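How a Robot Club Teaches an Arm to Put Things in a Bowl

A page for readers ages 8 to 12
Reverside Robot Club
2018-09-24

Every school year the Reverside Robot Club picks one big project. This year the project is called Mukier. It is a robot arm that picks up small things and puts them in a bowl. The arm is not real yet. For now it lives inside a computer program, and the club members work on it there.

This page explains what the club does, how the practice program works, and what the club still has to fix.

What is a robot arm?

A robot arm is a machine that can bend and turn in several places. Your own arm bends at the shoulder, the elbow and the wrist. Those places are called joints. A robot arm has joints too, and each joint has a motor inside it.

At the end of the arm is a part called a gripper. A gripper does the job of a hand, but it is much simpler than a hand. The one in our program has fingers that open and close. They do not curl the way your fingers do. They can squeeze things, let go of things, and push things. Pushing is usually a mistake.

What is a simulation?

A simulation is a make-believe world made by a computer. A video game with cars in it is one kind of simulation. The computer keeps track of where every car is and what happens if two of them bump.

Our simulation has a robot arm in it, and a surface for things to sit on. It has objects for the arm to pick up. The computer works out how heavy each thing is, how slippery it is, and what happens when it falls. Then it draws a picture so we can see what is going on.

There are good reasons to start this way:

A real arm can break. A simulated arm can hit the table all day long, and you just start the program over.

A real arm is expensive. Our club has one computer room and a small budget.

Everyone can practice at the same time. When we get a real arm, we will have to take turns.

The computer can also run tests while we are at lunch.

What is the task?

The task has four steps. We wrote them on the board at the first meeting, and they have not changed.

1. Find the object.
2. Move the gripper over it.
3. Close the fingers and lift.
4. Move over the bowl, go down, and let go.

These steps sound easy. You can do all of them in a second or two without thinking. A robot cannot skip the thinking. Somebody has to tell it how far down to go, how wide to open the fingers, and how hard to squeeze.

Try this at home. Ask a friend to close their eyes. Put a small box and a bowl on a table. Now tell your friend how to put the box in the bowl, using only words such as left, right, up, down, open and close. You may not touch them, and they may not guess. Use a plastic bowl. It takes a lot longer than you think it will, and you will find out that "a little bit to the left" means different things to different people.

That is why programmers use numbers. "Move left 30 millimeters" always means the same thing.

How does the robot know where things are?

The program has a pretend camera. A camera picture is made of tiny colored squares called pixels. The robot does not look at the pixels and think "bowl" the way you do. It has to be given rules, or it has to be shown many pictures until it can tell a bowl from other things.

Our club uses rules this year, because rules are easier to start with. One rule looks for a large patch of a single color. Another rule looks for a curved line, which might be the rim. If both rules agree, the program says it has found the bowl.

Rules can be fooled. Shiny places on a bowl look lighter than the rest. Shadows look darker. To you it is all one bowl. To a simple rule, it might look like several things of different colors. Arif Barua, who is in sixth grade, spent most of June on this problem, and he still has a list of pictures that trick his rule.

Shadows cause other trouble too. A shadow on the table can have a clear shape, and the program sometimes thinks the shape is an object. Then the gripper goes down and closes on nothing. We call this "picking up the dark."

Why bowls are hard

You might think a bowl is an easy place to put something. It is wide open at the top. But a bowl has sloping sides, and that matters.

If the arm lets go over the middle, the object drops to the bottom and stays there. If the arm lets go near the side, the object lands on the slope. It may slide down. It may tip and come to rest at an angle. If the arm lets go too close to the rim, the object may fall outside.

The gripper can also get in the way. When the fingers go down near the edge, one of them can touch the rim. In the simulation the bowl gets pushed across the table. A real bowl could be knocked onto the floor.

So the club made a rule called the safe circle. The safe circle is an invisible ring inside the bowl. The gripper should only let go when it is inside the ring. Malsha Kanagaratnam wrote the part of the program that figures out where the ring is. She made it too small at first, and the arm would hover over the bowl and never let go. Then she made it bigger.

Looking up close

When a test goes wrong, we move the pretend camera in very close and look at where the fingertip, the bowl and the object are touching or nearly touching. Things look different from there. Printing on an object that looked fine from far away turns smeary, because the computer only stored a small picture for it and has to stretch that picture out. The same thing happens when you zoom in a lot on a photo.
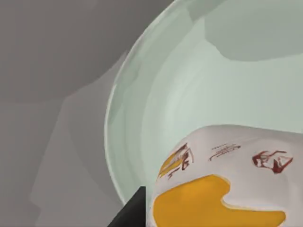
Smeary printing does not bother the arm, since our rules do not read words. It matters more for people. If you are trying to tell which side of an object is up, it helps if the printing is clear. Rafsan Cassim wants to make sharper pictures for the objects. The rest of the club wants to fix the gripping first, so his idea is on the list for later.

The close camera is good for checking gaps. From far away, a fingertip can look as if it is touching something when it is really in front of it. We move the camera to a second place and check again before we change any numbers.

How do we keep score?

Each try is called a run. A run gets a point if the object ends up in the bowl and the bowl has not moved much. It gets no point if the object is outside the bowl, or if the bowl got shoved.

So far the computer has done 1707 runs. The first program we wrote got 131 points. The newer ones have done better, and all of our programs together have 644 points. That means a lot of runs still get no point. We write down the reason for every miss. These are the reasons that come up most often:

The fingers closed too early.
The object slipped out on the way.
The finger touched the rim.
The program picked up the dark.

What will change with a real arm?

The club hopes to borrow a real arm from the high school in Rurlow next spring. Some things will be harder then.

In a simulation, the computer knows exactly where every joint is. A real motor may stop a tiny bit early or late. A real camera can be bumped. Real objects get dents and sticky spots. Sunlight moves across the table during the afternoon, so the shadows move too.

To get ready, Shahnaz Amarasinghe is adding small mistakes to the simulation on purpose. Her program nudges the bowl a little before each run, or makes the light brighter or dimmer. If Mukier can still do the task with all of those changes, it has a better chance with a real bowl on a real table.

Words to know

Joint: a place where an arm bends or turns.
Gripper: the part at the end of a robot arm that holds things.
Simulation: a make-believe world run by a computer.
Pixel: one of the tiny squares that make up a picture.
Rim: the top edge of a bowl.
Run: one try at a task, from start to finish.

Can I join?

The club is for students in grades four through six at Reverside. You do not need to know how to program. New members start with the eyes-closed game and then learn to move the arm with the arrow keys. After that, you work with a partner on one of the four steps.

Our club teacher is Chih-ming Siu. Permission forms are in the tray outside the computer room. Bring a notebook and a pencil to your first meeting.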